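Zudmont Clothing Reuse: progress report to the Norklow Fund, spring period

The sorting and folding room has been open every Friday since March. We received 379 bags of clothing in the period and passed 209 of them on, folded and sized. The rest are in storage. Baskets are filled at intake and brought to the folding table. 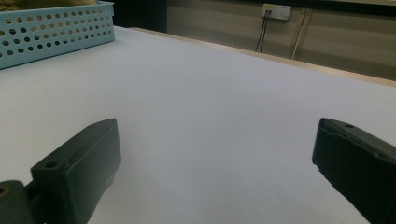
Folding table

Jolien Dewulf set the working order: one basket, one garment out at a time, fold, check, stack. Training took longer than planned and cost us two Fridays.
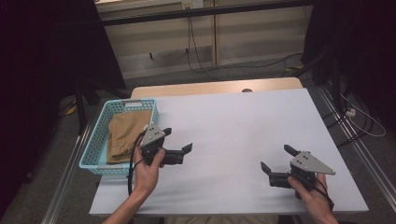 Our spending on equipment stayed under budget. Baskets were the main purchase. The light blue kind with the open grid walls and a handle cutout is the one we will reorder, in the same size. Kristof Willems has the quote.

Returns from partner shops came to 97 items, mostly for wrong sizes. Roel Martens now asks folders to find the care label before closing the last fold, 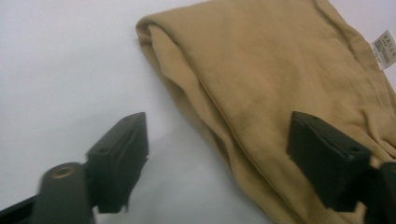 and to set aside anything with the size missing. Some 172 pieces are waiting for a second check, which should be finished in June.

Maxine Ngata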